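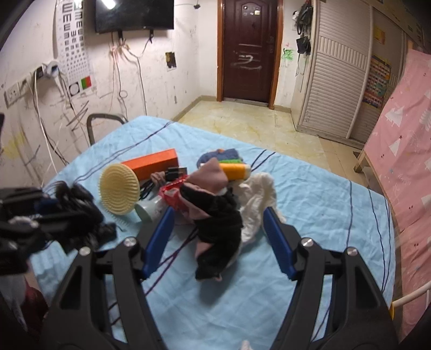
Sorting mixed household items on a blue cloth with hand-held grippers. Photo: Skeseck Lab

2 May 2026 – The Skeseck Lab has published a method for teaching robots to sort cluttered piles from demonstrations given with hand-held grippers. The training set was recorded in 23 homes. In tests, a policy trained on it needed 12 demonstrations to learn a new item type, according to lead author Delphine Dvorak. Soft fabrics remain the most frequent cause of failed grasps. The report is available from the Lab on request.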